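Dudek Reading Room
Thread from the Dudek Reading Room on the care and arrangement of small household bookcases. We receive many questions on this subject from members, and the answers are collected here for reference.

1/ The Reading Room lends furniture as well as books. Members who are setting up a first home library may borrow a shelving unit for one season while they decide what they need. The notes in this thread apply equally to borrowed units and to those members already own.

2/ Begin with an empty unit. Remove every book, box and ornament and place them on a clean sheet on the floor. Shelves that are rearranged while half full tend to return to their former state within a month.

3/ Dust from the top down. Use a dry cloth first and a barely damp one second. Painted wood should be left to air for an hour before any book is returned to it. Please do not use furniture polish on painted shelves, as residue will transfer to cloth bindings.

4/ Peg holes collect more dust than members expect. A soft, dry paintbrush clears them well. Do not use a toothpick or a wire, which will widen the hole and leave the shelf peg loose.

5/ Glass in cabinet doors should be cleaned with the cloth sprayed, never the door. Ribbed glass is wiped along the grooves. Wiping across them leaves a line of lint in each one.

6/ A question from Fatima Mahlangu, who is furnishing a child's room: should the glazed section or the open section be filled first? Our advice is to fill the open section first, with the books in daily use. The closed section may then take older or more delicate volumes, and anything else that is better kept from small hands.

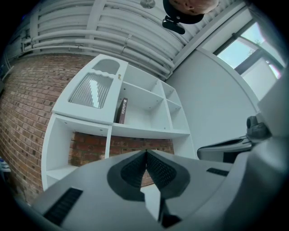
White unit with ribbed glass door and open cubbies. First book shelved.

7/ Place the first book upright against the side wall of the largest open compartment and work outward from there. Tall volumes go nearest the wall. A book that leans for a few minutes comes to no harm. One that leans for a year will have a twisted spine, and our repair desk sees many of these.

8/ If a compartment is not going to be filled, use a bookend. The Room lends plain steel bookends in pairs at no charge. Please return both halves of the pair.

9/ Small cubbies are not suited to large-format books. They serve well for pocket editions, card files, postcards and reading glasses. Members are asked to resist placing a potted plant in a cubby with books above or beside it.

10/ On the use of arched openings and other cutouts in cabinet doors: these are decorative, and they also let air pass. Please do not cover them from the inside with card or fabric. A closed cabinet on an outside wall needs that movement of air, particularly in December, when rooms are heated and windows stay shut.

11/ Leave the width of a finger between the back of the books and the back of the shelf where depth allows. Books pushed fully back against a cold wall may develop spotting along the fore-edge.

12/ Weight. Members sometimes ask how many books a household can reasonably keep. A collection of 500 volumes can be housed in an ordinary living room. At 1,000 we recommend speaking to the furniture desk before buying further shelving, so that the load can be spread over more than one wall.

13/ All units taller than a seated adult must be fixed to the wall. This is a condition of the loan. Brackets and screws are supplied in a paper envelope taped to the loan form, and the furniture desk will replace any that go missing. Households with young children should fix shorter units as well.

14/ Small knobs work loose with use. Check them when dusting and tighten by hand only. Knobs with a brass finish should be wiped with a dry cloth. Metal polish will mark the paint surrounding them.

15/ On order. The Room does not prescribe a system for private shelves. Adel Cherkaoui of the furniture desk suggests that members arrange one compartment by subject, live with it for 10 days, and only then continue with the remainder. Arrangement by color is permitted in your own home, although our staff would prefer not to be asked to find anything in it.

16/ Dark bindings fade as readily as light ones, and the change is often more noticeable on maroon, brown and green cloth. Keep them out of direct sun. If the unit must stand opposite a window, a light curtain drawn in the afternoon is sufficient.

17/ Lettering on spines should not be rubbed. If a title is hard to read, write it on a slip of acid-free paper and tuck the slip inside the front cover so that the top edge shows. Slips are available at the front counter.

18/ Boxes. When books are taken off a shelf for longer than a week, pack them flat or upright, never spine upward. A small box is preferable to a large one. Mark the outside with the compartment the books came from.

19/ The printed guide, Sheet 51, contains the full loan conditions, the bracket diagram and a drawing of the correct spacing for adjustable shelves. Copies are held at the front counter and at our Vallach branch.

20/ Requests to extend a furniture loan should reach the desk before the end of the season. Extensions are granted once. Units are to be returned empty, dusted and with all shelf pegs in the envelope provided.

21/ Replies to this thread are read each morning at 9 a.m. Questions concerning a particular loan should be sent to the furniture desk with the number printed at the top of the loan form.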